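Olterent student challenge: towel folding, anyone else stuck?

pendo_n
26 Aug 2018
Hiya all. We're the Jendville college team, 4 of us, doing the cloth task on two arms this year. Rules say pick up a hand towel, fold it in half, fold it again, leave it inside the taped square. Sounded like the easy one when we signed up in January!

We've logged 264 tries so far and I'd call 12 of them decent. The rest end in a sort of bun. I think our trouble is the grasping, because both grippers go for whatever bit of cloth sticks up highest and then of course they haven't got corners.

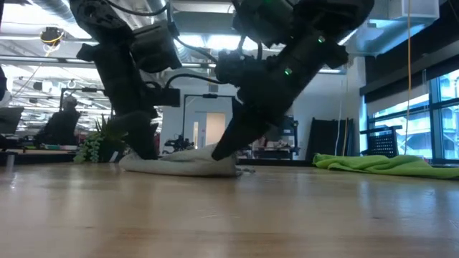
Volodymyr Palamarchuk reckoned we should stop chasing corners altogether and get the towel flat first, even if that eats half the time limit. Drag it by one edge till it lies down, then look for corners. He did the same task with the Kostiuk lot last year and they got through to the final, so I'm tempted, but it means binning three weeks of code. Thoughts?

plastov_fan
Volodymyr's right, sorry. You can't fold what you can't find the edges of. We did ours with a Plastov kit and the flattening bit was most of the program.

mossy
Disagree a bit. Dragging is slow and our judge was strict on the clock. We lifted by any old point, let it hang, grabbed the lowest corner with the other arm. Worked more often than not.

plastov_fan
Yeah but with a thick towel? Ours hung like a sock.

mossy
Thin one, fair enough. Tea towel really.

pendo_n
Ours is fairly thick, so hmm. Might try 25 goes of each and see. Does anybody know if you get marked down for touching outside the square while dragging? Rule sheet is useless on it.

mossy
Not in our heat. Email and ask though, they changed loads this year.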